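4.2 Counting sorting sequences on a cyclic rack

We now turn to the case in which the k slots of the rack are arranged in a ring and a move exchanges the contents of two adjacent slots. Write c(k) for the number of arrangements that can be sorted in at most k moves. The linear case is classical, as the least number of moves equals the number of inversions. On a ring this no longer holds, and the winding of each item has to be recorded as well.

Lemma 7. In a shortest sorting sequence, no pair of items is exchanged more than once.

The proof follows that of Lemma 3, with displacement vectors in place of positions. If two items meet twice, both exchanges can be removed and the labels swapped between them, giving a sequence shorter by two moves – a contradiction.

We checked the lemma by computer on 2522 random arrangements with k = 70, using the Sirkivex solver, and found no exception. The longest sequence in this sample had 291 moves fewer than the bound of Section 3.

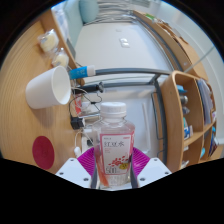 Figure 3. Clear plastic bottle with a white screw cap, held upright between two gripper fingers.

The bound can be improved when k is even, and we return to this in Section 5.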